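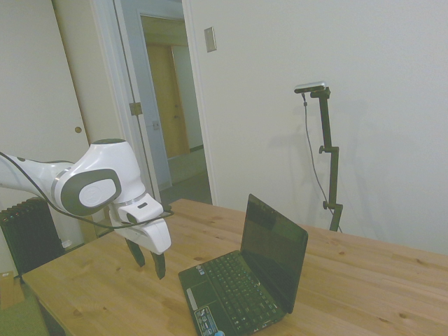
About Leka

Leka began as a Saturday-morning sort of idea — a few neighbors on Liepiņa Street who wanted to learn bookkeeping together and kept putting on more coffee. We're a small evening school now, with 51 students this term and a soup pot that is always too small. 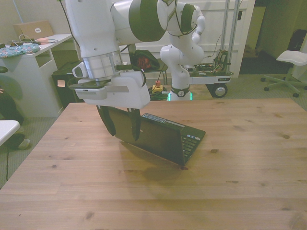

Our courses

We teach payroll, household budgets and plain business writing, and every February we open the Mistov room for free tax help, so do bring your shoebox of receipts!

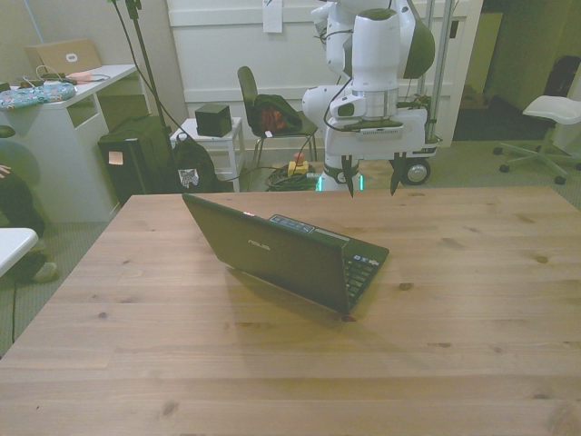

An open ASUS laptop on the wooden table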